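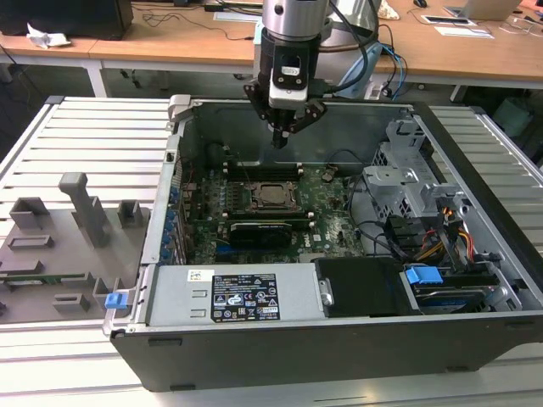

Memory day, take two

Back on the old Dell tower. Side panel off, gripper over the board, me on the remote handles trying to teach it the RAM job. 100 demos is the goal. Wrist cam helps heaps with the latches, depth is still guesswork tho. Go slow near the slots, slower then you think. Colour balance on the cam needs fixing too. More tonight if my sholders hold up.

Print | E-mail

Comments

Ritva Vainio: Are you keeping the fumbled ones?

Kwan-ho Tu: Try lower gain on the handles, saved me in December.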